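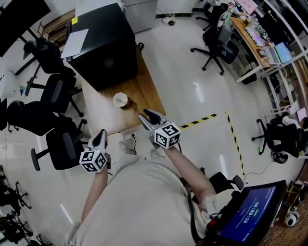

*Nineteen seconds on the timer, the white cup on the table.*

May 13, 2023

I promised to write more often about my new work, and then I was silent since December. So today I try to explain what I do all day at Trornby, because my family still thinks that I repair robots. I don't repair anything. I show them how to do things.

The older way, which I learned first, was by remote control. You sit with two control arms, the robot copies you, and you look at it from two meters away and try to understand how deep its fingers are. I was slow at this. To lift one cup I needed so long that my shoulders hurt in the evening. The robot also has its own opinion about speed, and when you hurry, it stops and you must begin again.

For the project with the name Plirden we work differently. I take a gripper in each hand and do the task myself, with my own arms, at a normal table. The robot is not needed for this part. The marker cubes under the jaws tell the system where my hands are, and the gripper has its own camera, so later the robot can learn from what the tool has seen and how it moved. A small display shows me the time of every recording. I look at it more than I should.

The first week I believed it would be easy – I have used my hands for a long time, after all. But a gripper is not a hand. You cannot feel if the cup is going to slip. You have no thumb. When I pick something up at home, I turn it a little with the fingers without thinking, and with two jaws this small turn becomes a movement of the whole wrist and elbow. I had to learn again how to approach an object, from which side, and how wide to open before I arrive.

Our plan for Plirden is 300 good recordings for each task. Good means that I did not drop the thing, did not wait in the middle, and did not hide the markers behind my own arm. The last one is my usual mistake. I am right-handed, and when the right gripper does something difficult, my left arm goes wherever it likes. On my best day I made 24 recordings in one hour, and I was very proud until we checked them and had to throw away four.

I also learned to be boring. At the beginning I wanted to make every movement beautiful, and each time a bit different, like I was on a stage. Now I change the position of the object between recordings, but I keep my way of moving almost the same. My colleague with more experience told me to imagine that I teach a child to tie shoes. You don't show five methods on the first day.

The room itself gives some work too. Before a session I push the office chairs away from the table, as my elbows go out much further than I expect. I check the cables, then I check them again.
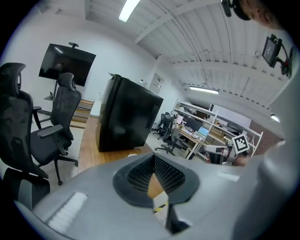
After the session comes the part that I like less. We go through the recordings on the laptop and write down for each one what happened. The tool's view is strange to watch for a long time, because the gripper stays still and the whole room swings behind it. The first days it made me a little seasick. I now take a break with tea after every half hour, and it is better.

What I like is the evening when a new model is tried on the robot. Last month we did it with the task from Limgate, our smaller project, which has 614 recordings, many of them mine. The arm came to the object, stopped above it for a short moment and then went down from the left. I do exactly this! I did not know I had this habit – I stop before I grip, as if I ask for permission. It was a funny feeling to see it from outside. It also missed the second object completely, so we are back to recording.

Next I should start with Dinsa, where both hands must work together on one thing. I have tried it only for practice, and my left hand is still not convinced. If you do similar work and have an exercise for the weaker hand, please write it in the comments. I have started to eat my soup with the left one, and so far only my shirts have noticed.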